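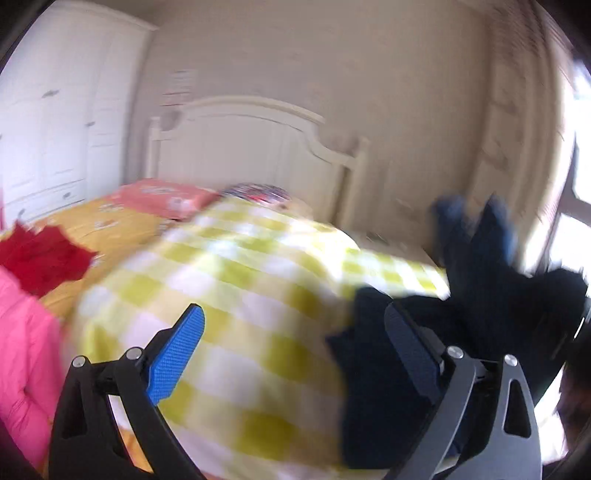 Bed in the middle of a bedroom.

Molline T44 Portable Training Goal

Product group: Soccer / Goals / Folding
Supplied by: Tedholm Field Equipment
Sold as: pair

The T44 is a folding goal for small-sided games and finishing drills. It is used on natural grass, artificial turf and indoor courts. The frame is aluminum tube with a welded crossbar joint, and the side arms fold flat against the uprights for storage. Both goals in a pair are identical and can be used on their own.

Frame
The uprights and crossbar are one assembly and leave the factory joined. The rear ground bar is separate and attaches with a spring pin at each end. Push the pin until it clicks and the head stands clear of the tube. If a pin stays recessed, the hole is out of line and the bar should be turned until it seats. Do not hammer the bar into place.

All tube ends have plastic caps. Replacement caps are sold in bags and fit the older Molline frames as well, with the exception of the first series, which had a narrower ground bar.

Net
The net is knotless polyethylene with 44 mm mesh. It attaches with hook-and-loop straps along the uprights and crossbar and with plastic clips along the ground bar. Fit the crossbar first, then work down each side. Leave the net slack at the rear. A net pulled tight returns the ball into play and wears at the top corners.

White is standard. Black and two-color nets are made to order and are not returnable.

Anchoring
The goal must be anchored whenever it is standing, including between drills. For grass, use the steel ground stakes in the carton, one at each rear corner and one at the center of the ground bar. For turf and indoor floors, use the Jacobs weight bag, ordered separately. Each goal takes 2 bags, laid over the rear ground bar and strapped. Bags filled with sand hold better than bags filled with water, which lose volume over a season if the cap is worn.

Players must not climb or hang on the crossbar. Fold the goals or lay them face down when the session is over.

Care
Wipe the frame after use on salted or freshly limed ground. Check the pins and straps at the start of the season and again in June. The net should come off before winter storage. Dry it fully before bagging.

In the carton
Frame assemblies, 2
Rear ground bars, 2
Nets with straps and clips, 2
Ground stakes with pull hook
Carry bag with shoulder strap

Ordering
Clubs and schools on account order through the Jesuncombe warehouse. Orders of 9 pairs or more ship on a pallet and need a delivery address with a loading dock or a forklift. Spare parts ship by parcel.

Technical questions: Dörte Brinkmann, product support
Club and school accounts: Riaan Le Roux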